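Home Products Services News Careers Contact
Search this site Enter keyword Go
Newsroom > Press Releases > Arnadico dish rooms

Nollivico to Bring Rement Sink Robot to Arnadico Staff Kitchens

Dish room employees keep their positions and hours under agreement; practice work now under way in simulation

1/4/18

Nollivico today announced an agreement with Arnadico, the workplace meals company, to place its Rement robot arm at the sinks of four staff kitchens. The first will be the kitchen at Arnadico's Hirose office building. Work on the project is now being done in a computer model of a kitchen sink and the counter next to it.
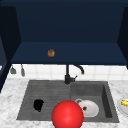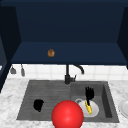
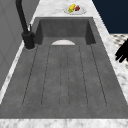
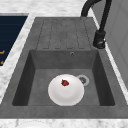

Rendered views from the Rement practice kitchen. The red ball in the first and second views marks the position of the gripper. In the third, the gripper is at the right edge. Nollivico.

Arnadico employs 118 people in its kitchens, and 13 of them work mainly in dish rooms. Under the agreement, none of those 13 jobs will be cut when the robot is installed. Hours and pay stay as they are. What changes is how a shift is divided up.

At present, a dish room employee at Hirose spends most of the lunch period at the sink, picking plates and mugs out of the basin, scraping off what is left on them and loading racks for the machine. It means a lot of bending and reaching. Employees have asked for some years to have the sink work rotated more often, but the kitchen has been too short of hands at midday to do it.

Rement is meant to take over the first part of that job. The arm will lift single items out of the basin and move them to the counter or the rack. Employees will check each rack before it goes into the machine, handle knives and glassware, wash large pots by hand and decide when the arm runs and when it stops. They will also have time in the lunch period for putting away clean dishes, a task that now often falls to whoever closes the kitchen.

"The people in the dish room know what comes back on the trays, so we began by asking them," said Takumi Katayama, project manager for Rement at Nollivico. "They told us about mugs that end up on their side with something still inside them. They told us about food left on plates. We put those things into the practice kitchen early on, and the arm has a good deal to learn from them."

The practice kitchen is built to be changed from one run to the next. A mug may be lying in the deep part of the sink, as in the first view, or there may be a plate there with a dish brush standing on it, as in the second. In the fourth view the plate in the basin has a strawberry on it and covers part of the drain ring. The sink may also have no dishes in it at all, as in the third view, with a plate of food set down on the far counter. The arm has to treat each of these differently. A plate with food on it that is sitting on the counter may belong to somebody who has not finished lunch, and Arnadico asked that the arm leave such plates alone unless an employee tells it otherwise.

The viewpoint is changed as well. Arnadico's kitchens are not all laid out the same way, and the cameras cannot be mounted in the same spot in each building. Part of the practice work is done looking across the sink toward the cabinet and backsplash, and part of it looking along the sink or down into it.

Practicing in simulation also keeps the work out of the way of a kitchen that has lunch to serve. No Arnadico kitchen will be closed for testing.

Training for employees

Before the arm is switched on in a kitchen, the dish room employees there will be trained by Nollivico staff on paid time. The training covers starting and stopping the arm, clearing the area around it, cleaning the gripper and reporting faults. Support from a Nollivico technician will continue on site for up to 13 weeks after the start. Employees who would like to become the lead operator for their building can apply through their kitchen manager, and Arnadico will pay a higher hourly rate for that position.

Shift plans will be redrawn together with the employees in each kitchen. At Hirose, a draft plan has been posted in the break room for comment. It moves the second dish room position away from the sink for the middle of the lunch period and gives both positions the same share of pot washing. Several employees have asked that the pot sink be kept outside the arm's reach so that two people can still work there side by side, and the layout has been changed accordingly.

Every employee will be able to stop the arm at any time without giving a reason. Stops will be logged by time and place only, and the log will not be used in performance reviews. Camera images from the sink area will be used for running the arm and finding faults.

Schedule

Installation at Hirose is planned for August. The remaining kitchens will follow once Arnadico and the Hirose employees have gone over the results. If the arm slows down the lunch period or adds to the work of the people around it, the agreement allows Arnadico to send it back.

"We would like people to go home less tired," Katayama said. "If the racks fill up on time and the person on shift has not been bent over the basin all through lunch, I will be satisfied with that."

About Nollivico

Nollivico develops robot arms and software for kitchens, laundries and supply rooms. Rement is its arm for sink and counter work.

About Arnadico

Arnadico runs staff kitchens and lunch counters in office buildings.

Press contact: Nollivico Press Office. Rendered views from the practice kitchen are available to editors on request.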